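Pludham Refuge Outreach: Progress Report to the Mac Giolla Fund
Wednesday, June 30, 2021

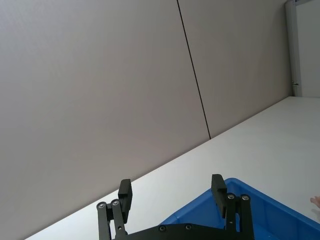

White tabletop against a pale panelled wall

1. Period covered
This report covers the first quarter of the grant, beginning in April. It should be read with the workplan agreed at the start of the award.

2. Advice and court support
The outreach service took 34 new referrals, most of them from GPs and housing officers in Pludham. Seven clients were supported in applying for non-molestation orders. Four of these applications have been heard and the others are waiting for a date. Delays in listing remain a concern, as clients often stay in unsafe housing until a hearing takes place.

3. Plaslow
The weekly drop-in at Plaslow opened later than planned. Terms for the room took longer to settle than expected, and the hours were changed so that parents could attend while children were at school. Attendance is still low – we do not yet regard the session as established – and we will review the day and time with the health visiting team.

4. Information for the public
1000 copies of the leaflet on coercive control were printed and sent to surgeries, libraries and chemists. A large-print version is in draft. The Stasutel helpline continues to take calls outside office hours under the existing agreement, and its handover notes now reach our advisers the next working morning.

5. Spending
Spending is within budget. There is an underspend on room hire, owing to the late start at Plaslow, and we ask the Fund's permission to move this sum to interpreting costs, where demand has been higher than forecast.

6. Next quarter
Safeguarding refresher training will be completed by all outreach staff. The client feedback form will be shortened and reissued, and the results will be included in our next report.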